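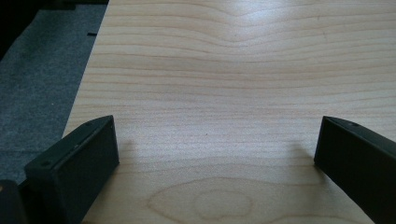
Pale board with an oval figure in the grain

Taheri Street Community Garden
Minutes of the fall members' meeting
Friday, September 20, 2019, in the Plotel room
Present: 30 members. Meeting opened at 7 p.m.

1. Spring minutes
Approved with one fix: the hose reel belongs to the Jurkgate side, so please stop wheeling it home to ours!

2. Harvest report
What a summer! The food pantry got 358 pounds of produce from us, our best season so far, and the beans are still coming. The tomatoes by the south fence did wonderfully (the new mulch gets a lot of the credit). Squash was poor in the low beds, where the water sits. Members there would like to try leeks next year, and several people offered seedlings on the spot.

3. Water
The Tirnex timer on the back line skipped twice in August. It has been reset and gets a new battery before spring. Hand watering stays as it is until the taps are shut off. A second rain barrel was approved, to go behind the shed.

4. Plots
14 plots are open for next year, and the waiting list is moving again, hooray. Half plots were discussed at length. Some members love the idea for beginners, others worry about the paths getting narrower. Agreed to try it with 2 plots and look at it again in April.

5. Seed swap
Going ahead, with soup this time. Label your envelopes with the variety and the year, please. Last time we had a whole shoebox of mystery lettuce, and it was delicious, but still. Anyone with garlic to share should bring it early so it can go in the ground this fall.

6. Other business
Compost bin three is full and cooking nicely. Use bin one. The gate code will change after the swap.
A member asked about keeping bees. Everyone was keen, and the city rules will be looked up before the next meeting.

Meeting closed at 8:30 p.m. Leftover plum cake went home with the dish crew.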